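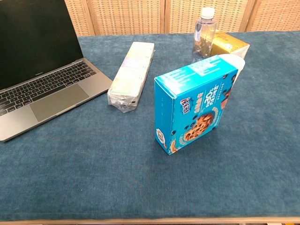
4.2 What shares the table with the laptop

I came into this part of the study expecting to write about cables. Everyone I'd talked to beforehand complained about cables, and our first coding sheet (mine, written on a Friday evening and showing it) had five separate boxes for them. By the time Gobnait Mulligan and I had worked through the first batch of diaries from Okska, three of those boxes were still blank and we had run out of room for food and paper goods. So the sheet got redone, and this section is mostly what came out of the second version.

The table in Figure 4 is a good place to begin. There's an open laptop on a dark teal-blue cloth with a velvety look to it, and its screen is dark. Next to it lies a long plastic-wrapped package that looks like a multipack of tissue packets, and then a bright blue box of cookies, standing up on one of its narrow ends. If you gave me that table with no other information I would code it as "mixed, work plus supplies," and I'd be fairly comfortable doing so. Gobnait would want to see a diary entry first, and she's probably right, but more on that below.

We asked 125 households to keep a Trakard diary of their main table over the month of June, with one entry each time somebody sat down to use a laptop there. That gave us 811 usable entries. People wrote down what was on the table, whether it had been there already, and whether they moved anything before starting. The entries are short! A lot of them are a single line ("bread, mail, moved the bread"), which I've come to love, though it does make the finer categories in Table 3 shakier than I'd like.

Food, first. We had two codes to begin with, one for meals and one for snacks, and the snack code swallowed so much that we split it by packaging: open, closed, and decanted (in a bowl, on a plate, in somebody's hand). Closed packages turned out to be the interesting group, to me anyway. An open bag of chips beside a keyboard needs no theory. A closed box that stays on the table through a whole work session is doing something else, and when we went back and asked people, the answers were all over the place. Some were saving it for the kids. Some had bought it on the way home and the table was simply where shopping landed. One woman told me the box was there so she'd know where it was, and then laughed at herself, and then said it again quite seriously.

Price labels came up more than I had planned for. The cookie box in Figure 4 has a "30%" label across the top of its front, with Chinese text alongside. I don't read Chinese, so I'm leaving alone what the 30% is a percentage of. In the interviews, though, people kept bringing up offers and promotions as the reason a thing was in the house at all, and I now wish we'd had a line in the diary for it. We'll add one if Callero funds the second year.

Then there are the paper goods. Tissues, napkins, kitchen roll, the wrapped packs of whatever was on the shopping list. Our earlier coding sheet put all of these under "household, other," a category I can only describe as a junk drawer. The trouble is that they behave differently depending on whether they've been unwrapped. A single tissue packet near a laptop is equipment: people reach for it, they wipe a screen with it, it belongs to the session. A multipack still in its plastic is stock. It is on its way to a cupboard, and the table is one stop on the route. We ended up with "in use" and "in transit," and those two labels worked well enough that we went back and applied them to the food as well.

The laptop itself gave us a headache I hadn't seen coming. In the diaries it is always in use, by definition, as sitting down at it is what triggers an entry. In a picture it's much less clear. A dark screen on an open laptop could be asleep or switched off, and from Figure 4 alone I can't say which. Gobnait's position is that an open lid counts as a claim on the space whatever the screen is doing. Mine was that we shouldn't code a work session without some sign of work. We argued about this for most of a week, over a great deal of coffee, and in the end I gave in and we coded "lid open" and "screen lit" as separate items. Agreement between us got a lot better after that.

A word on tablecloths, which I'm including over mild objections. We logged the surface as bare, hard cover, or cloth, and where there was cloth we asked whether it came off for laptop work. Mostly it stayed. People with thicker cloths told us they liked how quiet it was to set things down, and that the laptop didn't slide. A couple of them worried a bit about the fans underneath. The earlier Mac Carthaigh desk survey skipped surfaces altogether, so I've got nothing to compare this to, and I'd be careful about leaning on it.

The last thing is moving stuff. I had assumed people clear a table before they work at it. What the entries show far more often is a kind of nudge, where the mail goes a little to the left, the laptop goes in at an angle, and the shopping stays put on the other side. Several people used the word "park" for this without any prompting from us. We borrowed it for the code name, and Section 4.3 takes up how long parked things stay parked.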